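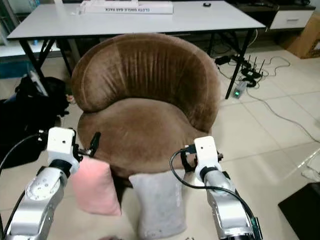 My part of the Dremden project was the software that decides what the two arms do next, and I spent most of the spring semester on one chore: putting pillows on a chair. I picked it in April because it sounded easy. We already had drivers, a teleop setup and a pile of recorded demos, so I figured I'd write a little planner on top and be done by finals (ha). The chair is a brown velvet tub chair with a rounded back that wraps around both sides, and the two pillows are a pink one and a bigger light gray one. When the left gripper has the pink pillow hanging down by the front edge of the chair and the gray one is standing up between the arms, the planner has to know which pillow is held, which one is only leaning there, and which arm is allowed to move. That question ended up eating my whole project.

What I started with

The first version was a plain state machine. It had states like REACH_LEFT, GRASP_LEFT, LIFT, PLACE and RETREAT, and the same again for the right side. I wrote it in one long weekend and was really proud of it. Then I added a handover, and a retry, and a "both arms waiting" case, and the thing grew to 31 states. I could not draw it on one sheet of paper anymore. Ashok Yadav, who was my lab partner and did the perception side, asked me what happened if a grasp failed during a retry and I had no idea. Neither did the code, which just sat there with the left arm in the air.

So I threw it out and moved to a behavior tree. If you haven't used one, it's a tree of small checks and actions that gets run from the top again and again, so the robot keeps asking "am I still holding this?" before it carries on. My tree for the same job has far fewer pieces to think about, and when something goes wrong you can see which branch it went down. I wrote a small logger called Perberg that prints the active branch every tick. Please, if you take this course after me, write the logger first! I wrote it in week six and got more done in the next two days than in the month before.

Knowing what is held

Ashok's segmentation gives me a mask for each pillow and a rough pose. For rigid stuff that would be plenty. A pillow is different, because once you pinch a corner the shape changes and the pose estimate slides all over the place. My early check was "pillow center is within a few inches of the gripper, so it's held." That gave a yes for any pillow the gripper happened to be near, and the planner would happily lift an empty hand.

The check I use now combines three things:

- finger opening after the close command (fully closed means we missed)
- whether the mask touches the fingertips in the camera view
- whether the mask moves along with the gripper during a tiny test lift

The test lift is the one that made the difference. It costs 2 seconds per grasp and I argued with myself over it for ages, but I kept it.

Velvet gave us some trouble too. The chair goes lighter or darker depending on how the fabric catches the light, and the segmentation sometimes cut the seat into two objects. Ashok fixed most of it by adding more training frames with the overhead lights at different levels. I did the lazy half, where the planner merges any two seat regions that share a long border.

Keeping the arms apart

Both grippers want to be over the same seat cushion, so they can't both have it. I ended up with a lock on the space above the seat. An arm has to get the lock before it goes in and give it back once it's out past the front edge. The planning itself goes through Flenuvard, our group's wrapper for the motion planner, and all I do is add the other arm as an obstacle wherever it's parked. It's slow and kind of polite looking, with one arm waiting for the other, but I had no arm-to-arm contact after I put it in.

The one bug I'm still embarrassed about is that the lock wasn't released if a plan failed. Everything would freeze and look like a network problem. I restarted the router twice before I read my own log.

Results

I ran 30 trials with the old state machine and 62 with the tree, which isn't a fair split, I know. I ran out of patience with the old one. I'm leaving percentages out of this section because the pillow starting spots weren't the same in both sets, and the full trial sheet is in the Ogbonna folder with my notes on each run. The most common failure with the tree was the gray pillow flopping forward after release. The planner sees it as placed for one tick, reports success and moves on. A second look after a short wait should catch that, and the node for it is half written in the repo under check_settled.

Still to do

Finish check_settled. Let the waiting arm do something useful, like pre-grasping its own pillow outside the lock. Get the thresholds out of the code and into a config file, because right now they're scattered over four files and one of them is named temp.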